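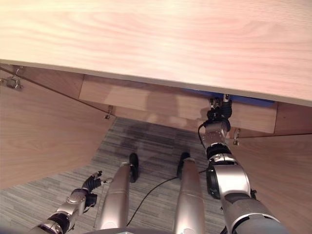

Desk fittings: inspection and retightening

Wednesday, July 18, 2018

The summer check of the fixed desks begins next week on the Farken floor and moves to Doltness once that is finished. It covers the underside of each desk only. Tops, drawers and chairs are dealt with under the normal cleaning and repair arrangements.

The desks are the pale wooden type supplied by Zistum, with a side panel at each end and a back panel set under the top. Small metal fittings hold the panels to the underside of the top. They tend to work loose when a desk is pulled across carpet by its front edge, and the first sign is usually a slight rock when someone leans on one corner. By the time a gap shows at the seam, the screw hole has often widened and a plain retightening will not hold.

There are 90 desks on the list. Each will be checked in the same order: left side panel, back panel, right side panel. Fittings are tightened by hand. Powered drivers are not to be used on the undersides, as the screws are short and the wood strips easily. Where a screw turns without biting, the hole is to be plugged and left overnight before the screw is put back. A desk waiting on a plug will carry a yellow tag on the front edge and should not be moved or leaned on while the tag is in place.

Aguirre has delivered 330 screws and 50 replacement fittings, which are kept in the ground floor store. Please record what is taken on the sheet inside the door. Old fittings go in the metal recycling tub. Bent ones should not be straightened and put back.

Before your row is checked:

Clear the floor under the desk, including bags, shoes and footrests.

Remove anything pushed up between the top and the back panel. Folders and cables stored there press on the panel and will be taken out if found, then left on the desk top.

Unplug extension leads lying on the carpet.

Leave the desk where it stands. A desk that has been moved has to be checked for level again.

Work on each row starts at eight in the morning and the desks are normally free by ten. Desks that need plugging will be out of use until the following day, and spare places will be marked on the floor plan by the lift.

If a desk has to be moved at any other time, two people should lift it by the side panels. Lifting by the top alone puts the whole weight of the panels on the fittings. Dragging also pulls the carpet loops, and the striped carpet cannot be patched without the join showing.

The next full check is planned for November. Loose fittings found before then can be reported on the usual repairs form, giving the desk number and the side affected.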